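Wide lens or narrow lens on a hand-held gripper?

Posted in Grippers and End Effectors

I'm comparing two cameras on the same hand-held gripper and can't decide which to keep. One is a fisheye, the other is a regular narrow lens. The plan is to record people picking up small household items, then train an arm on it. The narrow one gives me a much cleaner view of the fingertips. The fisheye bends everything and makes objects look small. Does the extra width help enough to put up with that? My budget for the camera is $500 and I'd like to buy only one more.

brendham_shop

We went through this in July and kept the fisheye. With the narrow lens, tracking dropped out whenever the gripper got close to a plain white table, because there was nothing left in view to track. The wide one still has the room to work with. This is our bench with the fingers open over a bottle lying on its side.
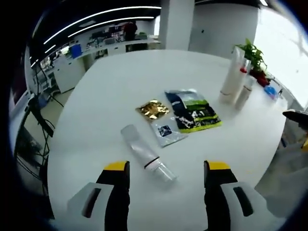
What to check before you buy

1. Both fingertips should stay in view when fully open. Ours have yellow tips, and those are easy to pick out against white.

2. Look at how upright things lean near the side. The three containers on the right of our table all tilt, and a model has to learn that. Ours did fine after 560 recordings. It did badly with fewer.

3. Try shiny packets and clear plastic. Foil gives you reflections that change as you move, and a transparent cap is hard to see on a white top with either lens. I would test those first.

4. Watch the window. Ours is blown out in the upper right. Lock the exposure if your camera lets you.

Thérèse Vachon

Agree with the above, except on exposure. I locked mine on a Drakenis board and the dark corners of the room went to nothing. I let it float now, with a limit. Also calibrate each camera separately, even if they are the same model. I had 2 from Drana and the numbers were not close enough to share. I ended up throwing out a good part of 2,179 clips over that.

chidiac_m

fisheye. narrow is ok if the camera is fixed to the table and not on your hand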